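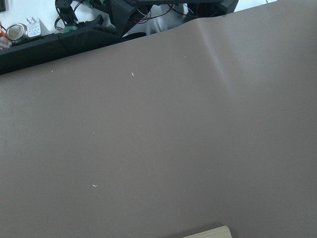
Before each use, clean the Celetti work sheet. Small crumbs stay on it easily, like the white specks on the gray-brown surface, and they can scratch the blocks.

1. Take all blocks off the sheet.
2. Wipe with a dry cloth, from the center to the sides.
3. Press any raised fold flat with your hand and wait 2 minutes.

Note: a soft fold near the border is permitted.

Caution: do not iron the sheet above 80 °C.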